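## 4. First grip session

Before you begin this section, the arms must be bolted to the pedestal and the two hands must answer to the test command from section 3. If one hand does not answer, go back and check the wrist connector. Do not try to continue with only one hand, the software will wait for both of them.

### 4.1 Prepare the table

1. Put the table in front of the pedestal so that the arms can reach the middle of it with the elbows a little bent. In our workshop in Sodville the table legs are marked on the floor with tape.
2. Lay the felt mat flat and fix the corners with double-sided tape. A plain color is best. We tried a mat with a pattern in March and the finger tracking was much worse.
3. Close the curtain behind the table. Sunlight from the back confuses the head camera.
4. Switch on the Flomau controller and wait for the long beep.
5. Load the profile "Bivwood table". It limits the hand speed to 10 percent and keeps the palm 3 cm above the table at the lowest point.

> **Caution:** Keep your own hands off the mat from the moment the profile is loaded. The arm can move to its start position without a warning sound.

### 4.2 Choose the objects

Use light things which you already have at home. Nothing made of glass, nothing with liquid inside that can spill, and nothing heavier than 100 g for the first week. The springs in the fingers are still stiff and they need some time to become even.

Leave free space between the objects, at least the width of one finger. If two objects touch, the hand often takes both and then drops both.
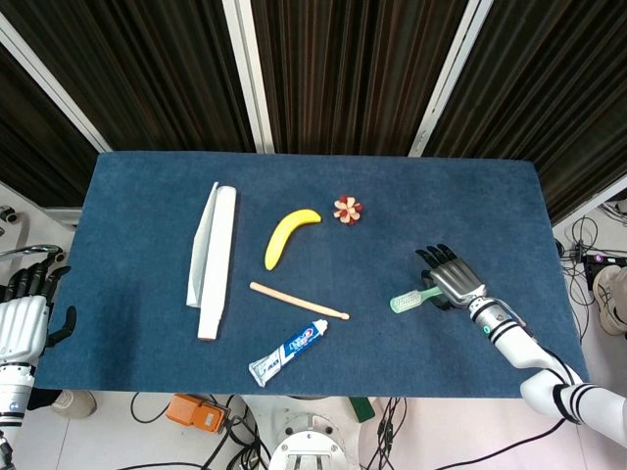 The order of the objects is important for the calibration. Start with a shape that is easy to close the fingers on, and leave flat things for the end. We usually give the right hand the toothbrush first, held across the palm with the brush head sticking out past the fingers, and only after that we go to the toy banana, the wooden stick and the toothpaste. Folded paper is the most difficult one – the fingertips must come very low to get under it, and with the speed limit this takes patience. The left hand has nothing to do in this session. Keep it raised beside the table, where it does not cross the way of the other arm.

### 4.3 Run the session

1. Stand at the side, next to the stop switch. Check that you can reach it without a step.
2. Select "Single grip, right" and confirm.
3. When the fingers have closed, wait until the force value on the display stays still. Write it down.
4. Select "Release". The hand must open fully. If a finger stays bent, press the stop switch and see section 7.
5. Repeat with the next object.

**Note:** The force value must not go over 118. If it does, the tendon is too tight. Loosen the Nkosi tensioner by a quarter turn and do the calibration again from step 2.

**Note:** Cables on the floor are the most common reason for a stopped session. Leave enough slack at the pedestal for the full turn of the arm, and put the power strip outside of the area where you walk.

### 4.4 After the session

Send both arms to the rest position before you switch off the controller – without power the elbows sink slowly and can press a hand on the table edge. Then take the objects away and save the force values under the name of the profile. You will need them in section 5 for the two-handed grip.

*Last change to this section: October 2021*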